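Bags are the worst. I've spent two afternoons swapping fingertips with Jonalyn Yap at Mollura, and give me a mug or a wooden block any day!

We had 4 sets of pads to try on the hand-held gripper. The soft Kekana ones felt lovely (squishy, a bit like a pencil rubber) but they kept folding over on thin film. The flat black pair is my favourite so far, and a thin blue bag is a proper test for any of them.
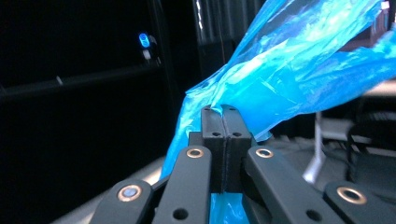 Keeping score

Jonalyn logged 146 grabs in a notebook with coffee on the cover, and the flat pads dropped the bag 14 times. The Kekana set did worse, and she's still cross about it – she'd bet me lunch on them. Next up is the Brinine arm, with the same bags and the same pads.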